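원격조작 시연 참가자 모집 (Trodham 로봇학습팀)

Trodham에서 로봇 팔 원격조작 시연 데이터를 만들 참가자를 모집합니다. 모집 인원은 8명이고, 근무 기간은 1월 한 달입니다. 지원 마감은 2025년 12월 23일입니다.

하는 일은 시뮬레이션 주방에서 로봇 팔을 직접 조종해 그릇과 접시를 다루는 동작을 보여 주는 것입니다. 손에 쥔 컨트롤러를 움직이면 화면 속 팔이 따라 움직이고, 한 과제를 처음부터 끝까지 마치면 시연 1건으로 저장됩니다. 지금까지 모은 시연은 3,128건이며, 검수를 통과한 2,297건이 학습에 쓰이고 있습니다.

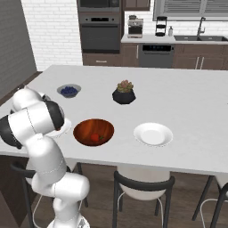
Deepika Panicker는 처음 이틀은 손목 각도를 맞추느라 속도가 나지 않았고, 사흘째부터 팔꿈치 관절을 신경 쓰지 않고도 집게를 원하는 곳에 내릴 수 있었다고 합니다. 중간에 멈칫한 시연은 고치려 하지 말고 처음부터 다시 하는 편이 빨랐다고도 했습니다.

과제 목록은 출근 당일 드립니다. 물건을 잡기 전에 집게를 천천히 내리고, 테두리를 잡은 뒤에는 급하게 들어 올리지 않는 것이 기본입니다. 접시나 다른 물건을 건드린 시연은 실패로 표시하고 지우지 않습니다. 실패 기록도 따로 분류해 사용합니다.

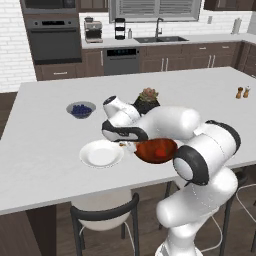 한 사람이 맡는 분량은 기간 전체를 통틀어 165건 이상입니다. 분량을 채우지 못해도 근무한 시간만큼은 지급합니다. 50분 조작 후 10분은 반드시 쉬어야 하며, 어지럼증이 있으면 바로 중단하고 담당자에게 알려 주십시오.

지원 자격
만 19세 이상, 평일 오후 근무가 가능한 분
로봇이나 프로그래밍 경험은 필요 없음
왼손잡이 지원 가능(컨트롤러 좌우 변경됨)

근무 장소는 Burnen관 2층 조작실이며, 조종 프로그램은 사내에서 만든 Mika를 사용합니다. 첫날 오전에 사용법 교육이 있고 교육 시간도 급여에 포함됩니다.

지원서에는 이름, 연락처, 가능한 요일을 적어 주십시오. 서류 확인 후 30분 정도 시험 조작을 해 보고 결과를 개별 연락드립니다. 저장된 조작 기록에는 이름 대신 참가자 번호만 남습니다.

문의: 참가자 담당 Lizelle Pillay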